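# Stavar appliance set

1,691 entries on small kitchen appliances in rented rooms — 214 of them mini refrigerators. Maintained by Zhenhua Li. Each entry records finish, door markings, wear and what the unit stands on.
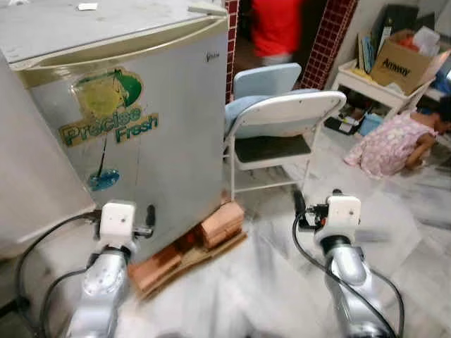

Issue 14, p. 6

- `finish`: silver-gray
- `decal`: "Precise Fresh", worn
- `base`: brick, cardboard
- `brand`: left blank if the logo can't be read

`base` is free text — values from the Butthorpe entries haven't been merged yet.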